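Tips from the bench: collecting demonstrations without losing your evening

Every few weeks a new person joins us at the Nalcombe workshop and wants to know how to teach two arms to tidy up. They have usually read a paper. They have rarely spent an afternoon watching a zipper win. What follows is the sheet I hand them, with the swearing removed.

Pick one chore and write it down in a single sentence. "Lift the pouch by its top corners and set it down flat" will do nicely. "Organize the table" is a wish.

Move the clutter between takes. Shoes, tape, scissors, boxes - shuffle them every 20 episodes, or the policy will decide that a sneaker is how you find north.

Go slower than you think, but don't stop to admire your work. Long pauses get learned too. Our first Claltitz run had 407 episodes in it, and the thing it picked up best was my habit of stopping to think.

Keep some of the fumbles. A slip followed by a clean regrasp is worth having. A slip followed by you muttering and hitting reset goes in the bin.

Soft things need more takes than hard ones. A block sits where you left it. A bag has opinions, and they change when you change what's inside, so swap the contents often.

Check your cables before you start. Then wave both arms through their full reach and check them again.

Label as you go. Ottar Haugland once saved 11 sessions for labeling "later" and now labels everything on the spot, including his lunch.
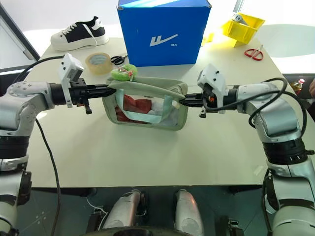
How many examples do I need before training is worth trying?

Start at 500 for a two-handed job with anything floppy in it, train once, and watch where it fails. Then record more of exactly that part. Adding another pile of the easy bits feels productive and mostly fills the drive.

Last thing: back up before you go home. The Botero drive is the one with the green sticker, and it is full, so use the other one.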